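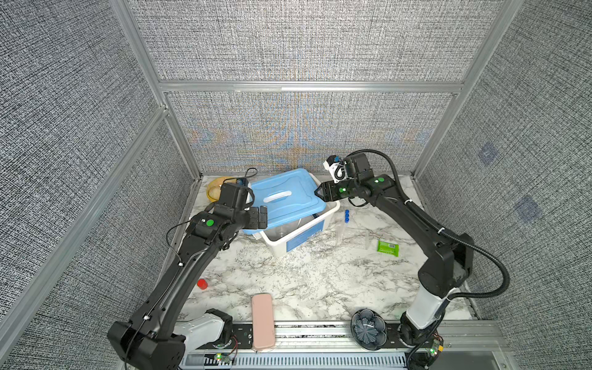 Leltari Tune Collection: Progress Report to the Fletby Fund
2 Dec 2021

Dear friends at the Fund,

I promised you a report when the leaves were down, and the last of them came off the maple by my porch this week, so I am only a little behind my own schedule. The grant has now carried us through most of the year's work, and I want to tell you how it has gone, including the parts that went sideways. Please forgive the length. I have been living with these tunes day and night and I find it hard to be brief about them.

Where the collection stands

When we applied, we said we would gather and learn dance tunes from the Jondach valley, mostly fiddle and button accordion pieces, and get them into a shape where other people could play them again. The application said we hoped for 110 tunes. We have all of them on paper now, written out by ear from home recordings and from sitting in kitchens with the people who still play. The majority are waltzes and polkas, with a good scattering of marches and a handful of slow airs that I don't believe were ever meant for dancing at all, whatever the older players tell me.

Writing them down took longer than we planned. A valley fiddler almost never plays the second part of a tune the same way twice, and at first we tried to choose the "right" version. We spent most of the spring arguing about that. In the end we settled on writing out one full time through as it was played, with the favorite variations added on small staves underneath. It makes for a crowded page, but the players who have tried out our drafts have found their way through them, and a couple of them laughed out loud when they got to a variation they recognized as their uncle's.

There are nine tunes I am still unhappy with. The recordings are worn and the low strings vanish under the accordion, so we have guesses in the bass line and they are marked as guesses. I would like to leave them marked that way in the printed book. If somebody's cousin writes in to correct us, so much the better!

The recording

We booked the old Sopacua dance hall for the album sessions, and it was a wonderful choice and also a very cold one. The ceiling is high and curved, and a fiddle played at the far end comes back to you with a sweetness you can't get out of any box of electronics. It also brings back every truck on the county road. We learned to record in the evening, after supper, and to keep going until fingers gave out.

The band for the sessions was two fiddles, button accordion, pump organ and string bass. I had wanted guitar as well, and we did try it for a day, but the guitar kept pushing everything toward a square, steady beat, and the valley waltzes have a lean to them, with the second beat arriving early and the third taking its own sweet time. The pump organ understands this perfectly. It wheezes a bit, and you can hear the pedals on the quieter tracks. We talked about cleaning that up in the mix and I am glad to say we left it in.

What we have is enough for a full-length album with some left over. Mixing is finished on the dance sets. The slow airs still need another listen, mainly for balance between the fiddle and the organ, and one of the marches is going to be recorded again, as we took it at a gallop and you couldn't march to it unless you were late for something.

The public evenings

Our plan called for 2 public evenings in the grant year, one for listening and one for dancing. The listening evening was held in Leltari in the fall, and I was nervous about it. This is music that was made to go under people's feet, and I worried it would sound thin with everybody sitting politely in rows. I needn't have fretted. By the second polka there was stamping at the back, and a good part of the crowd stayed on afterward to tell us which tunes we had been calling by the wrong names. We have changed several titles as a result.

The dancing evening has been moved to February. The hall floor needed repairs near the stage and the owners didn't want a crowd on it until that was done, which seems fair enough. The band is booked, the caller is booked, and the soup is more or less promised. You are all warmly invited, and I would recommend flat shoes.

Money and printing

Spending is close to what we laid out for you. The hall cost us less than we had set aside, and instrument repair cost more, nearly all of it on the organ, whose bellows gave out just ahead of the sessions. We moved the one amount to cover the other and have not touched the printing line. We plan to print 300 copies of the tune book, spiral bound so that it lies flat on a music stand. I did look into a handsome sewn binding, and I admit I was tempted, but every player I asked wanted a book that stays open.

What comes next

Over the winter we will finish the mix, proofread the book (twice, with different eyes), and write the short notes that go with each tune. The notes are slow going. Some tunes come with a whole family history and some come with nothing but "my father played that one on Saturdays," and I would like to give both kinds their due.

I do have one question for you. A few of the older players have offered us their home tapes to copy, well beyond the tunes in this collection. It falls outside what you agreed to pay for, and I won't spend grant money on it without your say-so, but the tapes aren't getting any younger. If you would be open to a small change in the plan, I can send over a page with the costs.

Thank you for your patience and for your good letters through the year. A rough mix of three of the waltzes will follow separately. Play them loud, and if you can, push the chairs back first.

With warm regards,
The Leltari Tune Collection

Get our newsletter: new tunes, dance dates and news from the valley, sent now and then. Enter your email to sign up. You can unsubscribe at any time.

© 2021 Leltari Tune Collection | Contact | Back to top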